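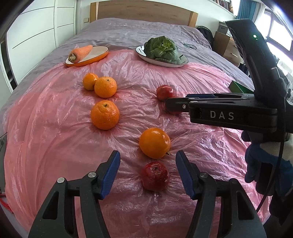
Milside Notes > Local News > Food and Home

News Events Food Letters Archive

Fruit swap moves into a bedroom while the hall is shut

December 2018 | By Fergus Drummond

If you went looking for the winter fruit swap at Prasteck Hall and found the doors locked, sorry, I should have put a note in last month's issue! The heating is being replaced, the floor is up in the main room, and the whole thing has moved to the house on Pokell Street where we used to do the seed packets. Side door, up the stairs, first room on the left. Coats go on the banister.

It really is a bedroom. The dining table downstairs is covered in jars and wrapping paper until the new year, so the bed got the job, with a big crinkly sheet of pink plastic laid over the duvet. I had my doubts about this (the duvet is a nice one, a sort of gray lavender with a shine to it) but a bed turns out to be a pretty good place to look over fruit. You can get at it from more than one side, and if an orange rolls it ends up in a fold of the plastic and stays there. At the hall they used to go off the end of the trestle and under the piano.

For anyone new, the swap works the way it always has. You bring what you have too much of and go home with something else. Oranges are the big thing at the moment, as they are every December, and they come in all sizes, some smooth and glossy with a bit of green still on the stem, others with thicker, dimpled peel. I like the dimpled ones for marmalade and the smooth ones for eating over the sink. There's red fruit too, and some of it has been around a while. A dark patch or a wrinkle isn't a reason to leave it at home. Just put it where people can see the mark and let them decide.

Vegetables are welcome this year, which is new. They go on plates up at the headboard end so they don't get mixed in with the fruit. So far that means carrot and bok choy, a plate for each, and I'd love to see some more roots. If you grow parsnips, please think of me. Carrots can come with the dried-up top still on, and greens should be whole heads if you can manage it. Loose leaves went limp on us in November and somebody had to make a lot of soup.

Now for the trays. Every year we make up fruit trays for neighbors who can't get out much in the cold, and there are more than 30 on the list this time. I do most of the phone calls for it, so if your mother or your upstairs neighbor should be on there, tell me soon. The Pathirana grocery has been giving us fruit for this since 2000 and they are doing it again. I stopped in to say thank you and came out with a bag of ginger I hadn't asked for, so that's the kind of shop it is.

We had been using plain cardboard boxes, which did the job but looked like something you'd bring home from the office. People have started saving up nicer things over the year, cookie tins and gift trays and so on, and I'm all for it. A good tray needs sides that slant up a little, wide enough that the fruit sits in one layer. Shiny is fine. Writing on it is fine too, gold lettering looks downright festive with oranges next to it.
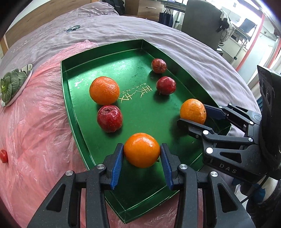 Mixing the colors is what makes a tray, I think. All oranges looks like a delivery. Put some red in there, spread out so it isn't all at one end, and it looks like a present. The biggest orange should go in first and then you fit the others in with some room to spare, since most people want to pick one up and look at it before they do anything else. I was told off last year for packing mine too tight, and fair enough, the fruit underneath had gone soft before it got to the far end of Milside.

Please don't wrap them. I know cellophane looks smart, but it sweats, and several of the people on the list have sore hands and can't get the tape off. A dish towel over the top for the walk is plenty, and you can bring the towel home again afterward. If it's raining, take the plastic bag off before you hand it over.

A word about the marked ones. When we do the trays we look at each piece on the sheet first, turn it over, check the stem end, and anything soft goes to the kitchen for juice. Firm with a few specks stays in. I've had long and fairly heated talks on this subject with my own sister, who thinks a present should be perfect, and she's welcome to come over and sort. The wrinkled ones are often sweeter anyway!

Things we could still use: shallow trays of any color, oval plates (they fit nicely at the top of the bed), clean dish towels, and string. We're fine for jars. We are more than fine for jars, there are 20 on the windowsill downstairs and I can't get to the radiator knob.

Shoes off on the stairs, please, the carpet is pale. Also don't sit on the bed, even at the corner, even if it looks clear, the whole sheet tips and everything comes at you. I speak from experience. There's a chair on the landing if you need one.

The door is open from early afternoon until 8 in the evening through the middle of the month. Come late if you want company and early if you want the pick of it. Trays go out on foot the week before Christmas, and we still need two people for the hill streets – it's a steep walk but you get a lot of cups of tea. Drivers would be useful for the houses past the bridge, where the sidewalk runs out.

As for the hall, the last I heard is that the floor goes back down in January and the piano will be returned at the same time. The marmalade afternoon should be there as usual. If the floor isn't finished we'll do it in my kitchen, which has a perfectly good stove and seats for about half the people who say they're coming, so bring a stool.

Names for the tray list can be left at the grocery counter or pushed through my door. Please write the house number clearly, and put down if there's a dog.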